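Notebook – Jedmont, back room
02/04/2025

Went through the plastics today. Tõnu wants them sorted before the shelf order goes to Grovevov, so I started with the pale gray-white basin.

The inside is more worn than I had it down for in October. Scuffed all over, specks and small grains on it, and a curved line of dark grime and crumbs along the molded ridge. A plain cloth is no use on that seam, it wants the small stiff brush. Blue bottle cap in there too, ribbed side, no bottle to match it. 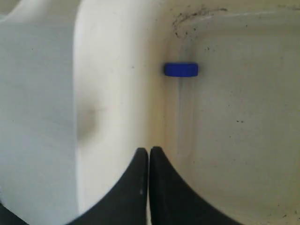 Priit asked whether we should buy new ones. Jaunzems has them listed at 12 each, but I would rather clean what we have first. The stains low down on the side may not come out. If they don't, the basin can go to the paint bench and Žydrūnas can have it.

Caps: the jar for spare caps is on the second shelf, left of the tape. Birutė still uses them for mixing small amounts of glue, so please don't throw them out.

The cream plastic basket stays on the pale surface by the white wall for now. I want the rest of that surface kept clear until the labels are done – 37 to write, and they need room to dry flat. Small speck in front of the basket, wipe before laying anything out.

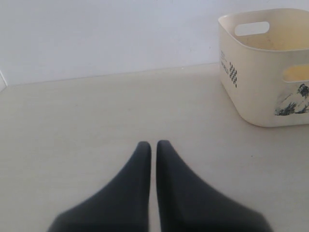

To do
Stiff brush for the seam, ask Nivaldo where it went.
Finish labels.
Measure the basket for the new shelf.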